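Sorting Day at Talldale: Notes and a Photo

Skeltia put its first automated sorting cell into the Talldale commissary in August, and the sales deck promised that the staff would be "freed up for better work." I have been going in and out of that building ever since, and I'm still waiting for somebody to show me the better work. This page is for what goes on at the tables, where the tableware gets separated before it goes back out to the noodle counters.

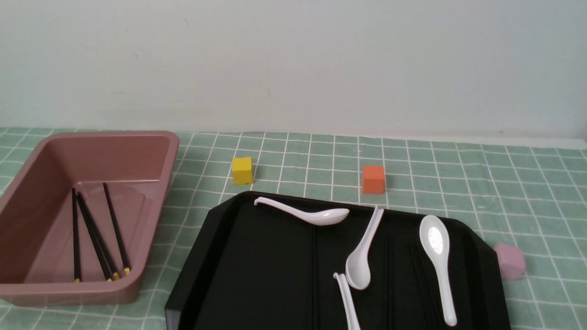 Kekeli Akolgo wrote back when I sent around the first version of this page: "You're too hard on it. My wrists used to hurt by lunch. Sorting cutlery for a full shift was never a job anyone wanted to keep, and I don't miss it. What I mind is that they cut the second break when the cell came in, and they said it was the machine's schedule. A machine doesn't need a schedule. Somebody in an office typed that in."

I'll take the point about wrists. I would still like to see the break back.

Chopsticks in the pink bin, white soup spoons on the black tray. It looks like nothing, and the people who used to do it by hand will tell you it was close to nothing, up to the hour when a wedding order and the dinner rush came back together. The colored cubes are on the table too.

Skeltia's figure for the cell is 4,000 pieces a shift. I asked what counts as a piece and got two answers. One included items sent back for a second pass, which seems generous. The log I was allowed to read for one shift said 414 of them had gone to the reject chute, and every one of those was picked up by a person. That person's title used to be "sorter." Now it is "exception handler," at the same pay.

The spoons are the part I would watch. They're glossy and they curve, and the Pretorius manual that came with the cell spends eleven pages on chopsticks and one paragraph on anything shiny. The crew worked out their own rules for spoons and wrote them on a card by the sink. As far as I know, no one at Skeltia has asked to read the card.

Sulta, the contractor that handles maintenance, bills for each visit. There is a number to call – it rings through to another state – and the floor staff are not supposed to open the panel themselves. Two of them could fix the usual jam in a minute. They used to fix the old conveyor all the time, and were proud of it.

I don't want the hand tables back exactly as they were. I want the people who stand next to this thing to have a say in how fast it runs, and so far they don't.

More pictures when I'm let back in. Page last changed June 7, 2020.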